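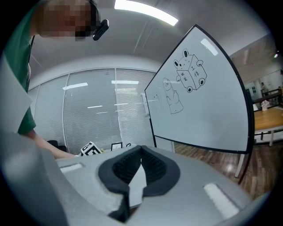

Tustico Bass Strings: Frequently Asked Questions

Last updated Apr 4, 2022

Which scale lengths do the sets fit?

Tustico sets are made in short, medium and long scale. Measure from the ball end seat at the bridge to the inside edge of the nut. The winding must pass over the nut at full diameter, and the taper must start between the nut and the tuning post. If the taper falls on the fretboard side of the nut, the set is too short for the instrument. Through-body bridges need the next length up in most cases.

What is the difference between Colham and Damard sets?

Colham sets are roundwound nickel on a hex core. Damard sets are flatwound stainless steel on a round core. Tension is listed on the back of each packet, per string, at standard pitch. The Damard E string has a higher tension than the Colham E string of the same gauge. Expect to adjust the truss rod when changing from one to the other.

Can I cut a Damard string before fitting it?

No. Round core strings must be bent at a right angle before they are cut. Bend the string 2 inches past the tuning post, then trim beyond the bend. A string cut without a bend can unwrap along its full length and will sound dull. This is not covered by the replacement policy. Hex core strings may be trimmed first, although the bend is still good practice.

How many turns should there be on the post?

Three turns for the E and A strings. Three or four for the D and G. Wind downward so that the string leaves the post at its lowest point. Turns must not overlap.

My new strings buzz on the first few frets. Are they faulty?

Usually not. A lighter set puts less pull on the neck, which straightens it and lowers the action near the nut. Check the relief before anything else. Hold the string down at the first fret and at the last fret, and look at the gap over the seventh. If there is no gap, loosen the truss rod a quarter turn, retune and check again. If only one string buzzes, look at its nut slot.

Can I use these strings for drop tuning?

The Colham Heavy set is intended for tuning down by up to three half steps. Below that, use the five-string set without the G. The nut slot for the lowest string will need to be widened in both cases. See "Nut slots" in the fitting guide.

Do the strings work with piezo pickups?

Yes. Both types work with piezo and magnetic pickups. The Tosh nylon tapewound set works with piezo pickups and microphones. Its core is steel, so a magnetic pickup will give a signal, but at a lower level than with either of the other sets. Raise the pickup or add gain at the preamp.

Should I boil old strings?

Boiling removes some of the dirt from a roundwound string and brings back some brightness for a short time. It also weakens the silk at the ball end. Do not boil flatwounds or Tosh tapewounds. The nylon wrap will deform.

Who sets the gauges?

Torquil Ogilvie, who has been winding bass strings for 25 years. Gauges are checked on the first and last string of each batch of 1,000. The batch number is stamped on the inner envelope. Keep the envelope until the set has been fitted.

Why was the medium scale Damard set out of stock in December?

The supply of ribbon wire for the outer wrap was late. The set is back in stock in all gauges.

How do I return a set?

Unopened sets can be returned to the store they were bought from. For a string that breaks at the ball end during fitting, send the batch number and a photo of the break through the contact form. A single replacement string will be mailed. Strings that break at the saddle are not replaced unless the saddle has been checked for burrs.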